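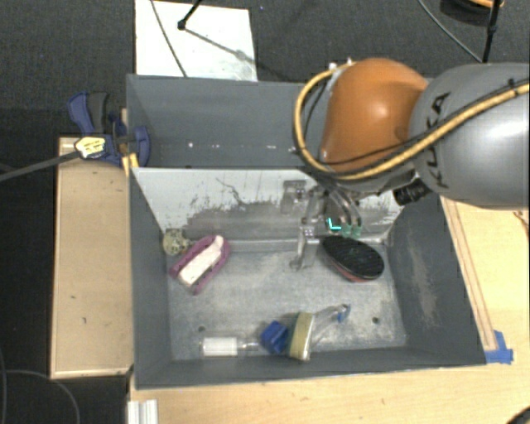 Anathi Tshabalala says a bin with two halves is just a bin where you look for everything twice, and I've been arguing with her over it since August. I'm on the side of the divider. Mostly.

So, the Kiltari two-compartment bin. Mine is the big grey one and it holds the brushes, plus whatever else gets dropped in at the end of the day. I bought it after years of keeping everything in a bucket, and if you've ever reached into a bucket for a brush and come up with three brushes hooked together and a peg, you'll know why I wanted something wider.

First thing, it's large. Properly large. I measured the space and still had to shift a shelf bracket (my fault, I measured the gap and forgot the skirting board). The good side of that is that brushes can lie flat on the floor of it and you can pick out the one you want by looking. My favourite is an oval one with a dense black top, and in the bucket it always sank to the bottom. Now it sits over in its corner and I can put my hand on it straight away.

The two compartments aren't the same size. The front is the bigger one and I use it for nearly everything. The back one I had great plans for, cloths and spare sponges and so on, and I never stick to them. Bello Abubakar has the same bin and does it the other way round, daily stuff at the back and overflow in front, but he's got longer arms than me.

I like that the divider slopes. You'd think a straight one would be tidier, but with the slope things slide down to the floor instead of balancing on top of each other against the wall. It does mean the divider takes all the knocks, though, and this is my main grumble. The pale finish has rubbed off in a big ragged patch along the lower part and the grey shows through. There's a thin wandering scratch as well, and the right-hand wall has a beige scuff down it. The floor's gone all mottled. None of it stops the bin doing its job, but if you're the sort who likes things to look new, matt grey paint is going to upset you!

Then there are two little holes in the floor, towards the front. I can't find a word about them in the leaflet. Drainage, maybe? I wouldn't put screws or hair grips in there without a dish under them, anyway.

Cleaning it is easy enough. Take everything out, damp cloth, dry cloth, done. The angle where the divider meets the floor collects fluff and I go along that with an old toothbrush. Don't use anything gritty – I tried a cream cleaner once in a small spot and it left a dull smear that I still notice every time.

What would I change? Handles, or even just a lip you can get your fingers under, because shifting it with the brushes in is a two-person job here and I've had to bribe Ladi Onyeka with toast. And I'd pay a bit more for a tougher finish on the divider. I did look at the Bultden version, which is smaller and has a lift-out middle, but I pull things about too roughly for a lift-out anything.

I've had mine in use for 33 weeks now and I'd buy it again, scuffs and all. Four out of five. If you only own a couple of brushes, save your money and stick with the bucket. If you own as many as I do, get the bin, and put the ones you use most at the front whatever Bello tells you.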